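Fórum Irkura » Software de manipulação » Percepção e planejamento

Tópico: Divergência entre pose estimada e pose comandada na inserção de conectores

drurkuv_integracao
Prezados, submeto à apreciação do grupo um problema observado no módulo de inserção do planejador Sumo, em uso na unidade de Drurkuvcombe. O plano é calculado a partir da nuvem de pontos e executado em malha aberta até o contato; só então o controle de impedância assume. Nos registros da última campanha constam 1.441 tentativas, das quais 436 foram encerradas pelo limite de força lateral. Solicito pareceres sobre a origem do erro antes de alterarmos os ganhos.

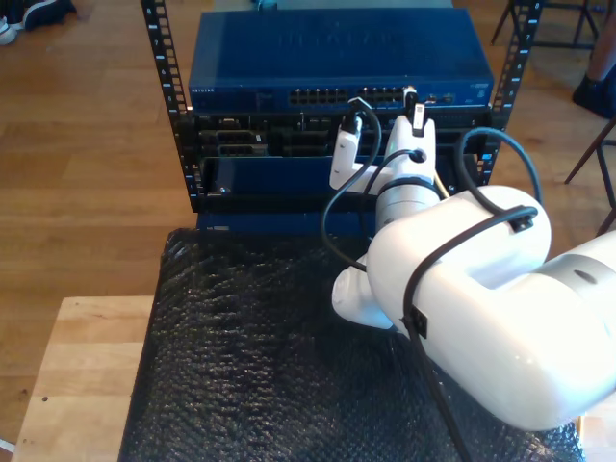 V. Dreßler
O modelo de colisão me parece o primeiro ponto a revisar. O planejador trata o braço como uma cadeia de corpos rígidos, sem nenhuma representação do cabeamento externo. No arranjo de vocês há cabos pretos em laço junto ao punho, um deles passando diante do trilho direito do rack, e isso introduz forças que o estimador atribui ao contato. Recomendo registrar o sinal de força em movimento livre, na mesma trajetória, e comparar as duas curvas.
Volker Dreßler

ni_chonaill_sw
Respeitosamente, discordo. A tração de um cabo produz deriva lenta, e o encerramento por força lateral costuma decorrer de um pico. Na integração que mantemos na Ní Chonaill, o mesmo sintoma provinha da transformação entre a base e a câmera, carregada de um arquivo antigo a cada reinício do serviço. Um erro de 2 mm basta para que o plugue toque a borda da porta.

drurkuv_integracao
Agradeço as contribuições. O arquivo de calibração é versionado, mas confirmo que o serviço não verifica a data na inicialização. Quanto à base, o sistema de coordenadas é definido no centro do flange, e a altura da placa entra como constante no descritor.

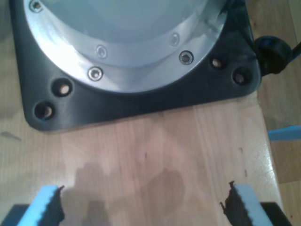
Base do braço, com o flange metálico sobre a placa preta.

V. Dreßler
Essa constante deveria ser parâmetro. Se a placa for trocada ou deslocada na mesa, o descritor continua válido para o sistema e errado para a tarefa. Mantenho, contudo, a observação sobre os cabos: um laço que se prende e se solta também gera pico — a distinção proposta pelo colega não é suficiente para descartar a hipótese.

ni_chonaill_sw
Aceito a ressalva, desde que o teste em movimento livre seja feito com a calibração refeita. Caso contrário, os dois efeitos permanecerão misturados. Sugiro 4 repetições por porta, com o filtro de força desligado e os dados brutos gravados.

moderacao_irkura
Solicita-se aos participantes que anexem os registros no formato padrão do fórum. Discussões sobre ajuste de ganhos devem ser abertas em tópico próprio.

drurkuv_integracao
Ciente. A verificação de data do arquivo será incluída no serviço e a altura da placa passará a parâmetro obrigatório. Os registros em movimento livre serão publicados neste tópico, com e sem o filtro.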